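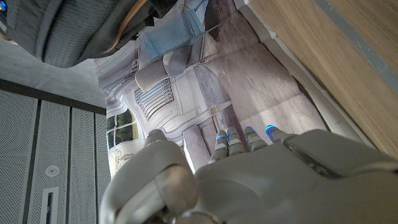 Aisyah Purba
Spent the morning sorting the big prints I've been meaning to put up in the hallway. Going to post as I go in case anyone else has a stack of rolled posters behind a door. 1/14

Aisyah Purba
The one I'm starting with is the building photo. Pale stone front, fancy metal grille with the curls, a bit of green from the trees. I've had it two years and it has never been on a wall. 2/14

Aisyah Purba
First job is getting them flat. Mine came in tubes and the ends spring back up the second you let go. I roll them loosely the opposite way, leave them ten minutes, then lay them face down under a clean sheet and some books overnight. 3/14

Aisyah Purba
Don't iron them. I tried it on a cheap one in January, low heat, towel on top, and it still came out with a shiny patch. That one is now drawer liner. 4/14

Aisyah Purba
Measured the wall next. The hallway is 172 inches from the front door to the bathroom door, but there's a light switch and a thermostat in the middle of the good part, so it's really two shorter walls. 5/14

Aisyah Purba
I put up newspaper cut to size before making any holes. Painter's tape at the corners. Left it up through dinner and walked past it a bunch of times. Moved the first sheet down three inches and the second one over toward the bathroom. 6/14

Aisyah Purba
Frames. The custom place wanted 90 dollars for the smallest print, with regular glass. The Galtela ones from the home store were a lot less and they come with acrylic, so they're lighter. The backing is thin but it holds. 7/14

Aisyah Purba
Someone asked about the stone building one and whether the colors will look dull in a hallway. It's all beige and gray and off-white, so yes, a little. My hallway is painted a warm white and I'm using a black frame so the edge shows up. 8/14

Aisyah Purba
Peel the film off both sides of the acrylic. I missed the inside one on the first frame and had to take the whole thing apart again. The film picks up lint like crazy, so do it right before you close the frame. 9/14

Aisyah Purba
For hanging I used two hooks per frame, level with each other. One hook in the center works but mine kept tilting every time the bathroom door shut hard. 10/14

Aisyah Purba
Also, pencil the hook spots on the tape and not on the paint. I have flat paint in there and pencil smears when you try to wipe it off. Ask me about the spot next to the thermostat. 11/14

Aisyah Purba
Reply to a couple of you: no, I'm not using a mat on the building print. It has a little line drawing down one edge on a cream background and a mat would cover part of it. I'd rather keep the drawing. 12/14

Aisyah Purba
Two frames up, two to go. I ran out of hooks and the hardware store closes at six, so the other two are leaning against the hall closet tonight. The newspaper is still up where they go. 13/14

Aisyah Purba
Still have to decide on the long skinny map. It doesn't fit any frame I can find in a store. If you've hung one with just the wooden rails top and bottom, tell me if it curls in the summer. We don't run the AC much. 14/14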